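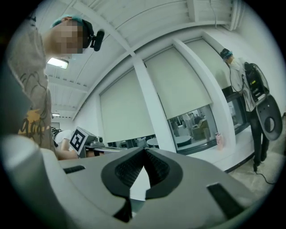

Enikő Juhász asks that nobody order grippers before the station count is settled, as her site bought 40 and had benches for far fewer.

4.2 Planning the order

1. Count operators per shift, then stations. Order one Trisent hand-held gripper per operator.
2. Add spares. Finger inserts are ordered separately from the gripper body — part 137 on the Stevance price list.
3. Budget one head-mounted unit and one backpack unit per standing operator. The Storkska bundle is 3,299 and covers both.
4. Set aside 700 per station for the table fixture, printed markers and cabling.
5. Send the completed sheet to Lawal for a quote. Quotes are held until the end of May.

Note: Shipping and calibration are quoted on separate lines.

Caution: Do not mix finger inserts from different orders on one gripper. Check the lot number on the bag before fitting.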